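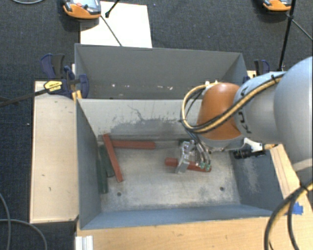

1 min read

Grusen opens its parts-sorting room in Plusbridge

PLUSBRIDGE, 11/04/2021 – Grusen has a new sorting room, and we're so glad to finally open it! Red bars and dark green bars share a gray bin with a metal floor, surrounded by blue-gray carpet that's much kinder to tired feet. The room covers 2,000 square feet and has space for 65 bins (almost 90 once the Bangash shelving arrives in May). Hostport workshops can order mixed bars from today, with a minimum of 5 per order.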